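Print this page | E-mail this page
Shares: 5

Hornunmont programme – progress report to the funder
Work package: grasp planning and perception for rack unloading
Prepared by Nives Martinelli, Gidthorpe site
Reporting period ending May

1. Status

The planner rewrite is complete and merged. The perception work is behind plan by one milestone, for the reasons given in section 3. No change to the budget is requested.

2. Planning and control

The previous release chose a grasp from the object mask alone and left collision checking to the arm controller. In a dish rack this gave poor results. Bowls lean between the tines at odd angles, and a finger path that clears the bowl will often cross a tine or a neighbouring dish. The new planner, Quiambao, treats the rack as a fixed obstacle model and scores each rim grasp against it before any motion is sent.

Candidate grasps are capped at 1,000 per object. Above that figure the planning time grew and the chosen grasp rarely changed. The wrist view is now used for a second check at close range, when the fingers are already between the dishes and the fixed cameras are of little use.

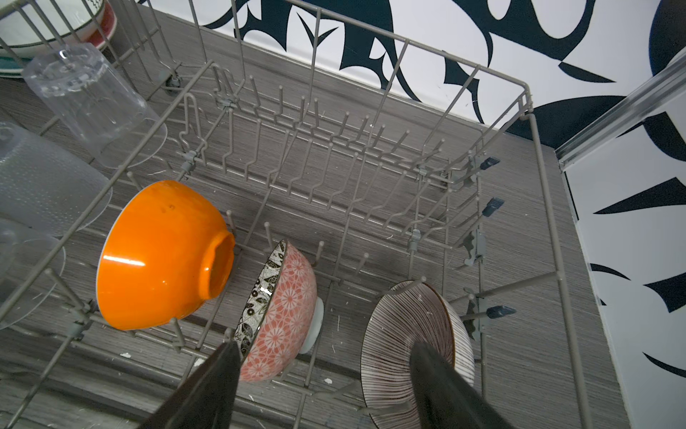

The controller change is smaller. Approach speed drops over the last 15 mm, and a contact threshold stops the motion if a finger meets resistance before the planned closing point. Gaetano Farina has moved both values out of the source code and into the cell configuration file, so that they can be altered without a rebuild. Defaults are unchanged from the last release.

3. Perception

Three faults remain open.

Clear cups. Depth readings pass through the walls and return the floor. The segmentation model finds the cups in the colour image in most views, but pose is unreliable. We now fit a simple upright or inverted tumbler shape to the outline and ignore depth inside it.

Patterned dishes. Where a dish carries a dark pattern, the mask sometimes breaks into pieces or joins with the background, which is also boldly patterned in black and white. The training set has been extended by 1,000 labelled wrist views. The first retraining run reduced split masks but made joined masks slightly worse. A second run is queued.

Rack pose. The obstacle model is only useful if the rack is where the planner thinks it is. Registration uses the outer rim and the rows of tines, and fails when too little of the rim is in view. The arm now takes a wide look from the side before planning starts, and repeats it if the fit error is above the limit.

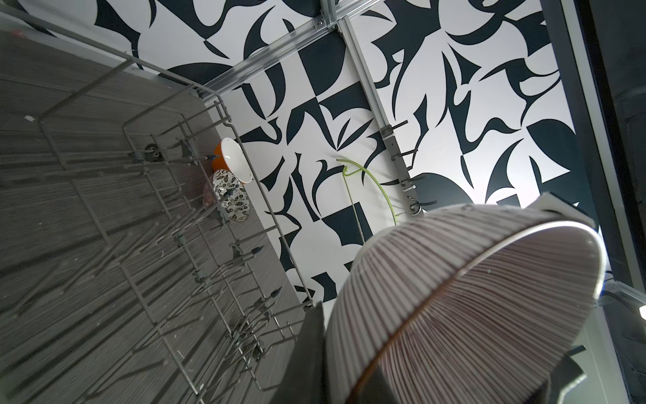
Figure 2. Wrist view of the rack from the side, with dishes at the far end.

4. Tooling

The log viewer, Gekusitz, can replay a planning cycle with the wrist image, the fitted rack model and the rejected grasps on one time axis. Clock drift between the camera and controller logs has been corrected – earlier recordings need to be converted before they will load. The conversion script is in the tools folder.

5. Next period

Complete the second retraining run and report split and joined masks separately. Add partial-rim registration. Freeze the Quiambao configuration format. The perception milestone is now expected one period late.

Comments (0)
Contact the Gidthorpe project office | © Hornunmont programme | Back to top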